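Betreff: Re: [Managerliga] Kaderwert nach der Winterpause

Hallo zusammen,

Đạt Từ schrieb:
> Ich hab noch 361 Punkte Rückstand auf Platz eins und 165 Credits
> übrig. Lohnt es sich, jetzt alles in einen Stürmer zu stecken, oder
> soll ich lieber zwei Mittelfeldleute holen? Fülöp ist bei mir
> gesetzt, den geb ich nicht her.

Also ich würde die Finger vom teuren Stürmer lassen! Hab ich letzte Saison genau so gemacht (alles auf Novuletti, ihr erinnert euch bestimmt noch), und dann saß der Mann im Februar dreimal hintereinander auf der Bank. Punkte: null, null und einmal zwei, weil er in der Nachspielzeit noch reindurfte. Seitdem schaue ich vor jedem Kauf zuerst auf die Einsatzminuten und erst danach auf die Tore.

Bei Clesgate stehen im Mittelfeld zwei Leute im Kader, die praktisch immer durchspielen und im Moment spottbillig sind. Der Linke schießt sogar die Ecken! Die bringen dir keine Wahnsinnsspieltage, aber eben jede Runde etwas, und bei deinem Rückstand brauchst du vor allem Leute, die auf dem Platz stehen.
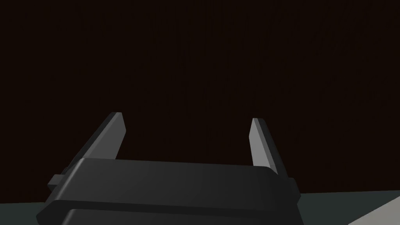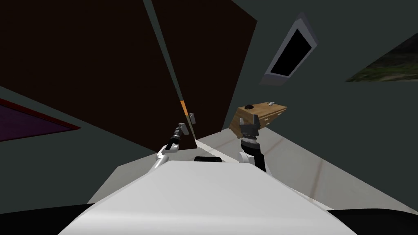
Fülöp würde ich übrigens auch behalten, allein schon wegen der Elfmeter. Nur als Kapitän find ich ihn auswärts gefährlich, gegen Cindden hat er noch nie was gerissen. Nimm da lieber den Torwart, klingt komisch, hat bei mir aber schon zweimal gut funktioniert.

Und noch was zum Transferfenster: Das schließt um 18 Uhr, nicht erst zum Anpfiff! Ich hab das im Herbst verschlafen und musste mit zehn Mann antreten, die Sprüche hier auf der Liste hör ich heute noch. Wer danach noch tauscht, zahlt die Strafgebühr, und die frisst den halben Spieltag wieder auf.

Wie macht ihr anderen das eigentlich mit der Bank? Ich lass da meistens nur Billigspieler sitzen, bin aber am Überlegen, ob ein ordentlicher Ersatzverteidiger nicht doch sein Geld wert wäre. Bei den vielen Gelbsperren gerade...

Viele Grüße und viel Glück am Spieltag
Jochen

Kontakt zur Listenverwaltung | © Managerliga-Liste | Nach oben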